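# Trallarix Sommerdecke "Dudholm", 135 x 200, nach einem halben Jahr

Gekauft habe ich die Decke im Dezember im Laden von Yáñez in Grosesach, jetzt ist Juni 2021 und sie war seitdem fast jede Nacht in Gebrauch. Im Winter lag sie unter einer zweiten Decke, seit dem Frühjahr allein. Bezahlt habe ich 100 Euro, der Bezug war nicht dabei.

Auf dem Etikett stehen 900 g Füllgewicht, Hülle aus Baumwolle, Füllung aus Lyocell. Unsere Küchenwaage zeigt für die ganze Decke fast 1000 g an, das passt also. Gesteppt ist sie in Karos. Die Nähte halten bisher, nur an einer Ecke steht ein Faden ab, den ich vernäht habe.

Zur Wärme: Bei offenem Fenster und 15 Grad im Zimmer reicht sie mir gut. Iara Navarrete, mit der ich zusammen wohne, friert schneller und nimmt ab 17 Grad eine Wolldecke dazu. In warmen Nächten staut sich nichts, die Hülle klebt auch nicht auf der Haut.
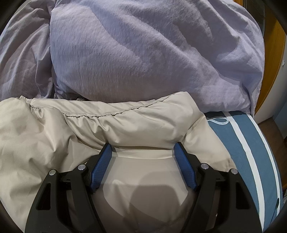
*Bettzeug, dazu beiger und blau-weiß gestreifter Stoff*

Gewaschen habe ich sie viermal bei 60 Grad im Schonprogramm. Eine 7-kg-Maschine genügt, in die alte mit 5 kg ging sie zwar hinein, kam aber tropfnass heraus. Auf der Leine braucht sie einen ganzen Tag, im Trockner gut zwei Stunden auf niedriger Stufe. Nach der ersten Wäsche war sie in der Länge 3 cm kürzer, danach blieb das Maß gleich. Die Füllung hat sich am Fußende etwas verschoben - nach kräftigem Aufschütteln ist davon wenig zu merken.

Ärgerlich finde ich die Schlaufen an den Ecken. Sie sollen den Bezug halten, sind aber so eng, dass kaum ein Band durchgeht. Ich habe an Trallarix geschrieben und nach zwei Tagen eine Antwort von Angeliki Stergiou bekommen: Die Schlaufen würden bei der nächsten Auflage breiter. Ersatz gab es keinen, den hatte ich auch nicht verlangt.

Die Decke raschelt anfangs hörbar, das legte sich nach der zweiten Wäsche. Die mitgelieferte Tasche ist zu knapp geschnitten, der Reißverschluss klemmt.

Vier von fünf Punkten. Für Leute, die nachts nicht schnell frieren, würde ich sie wieder kaufen. Die Übergröße kostet 271 Euro, das wäre sie mir nicht wert.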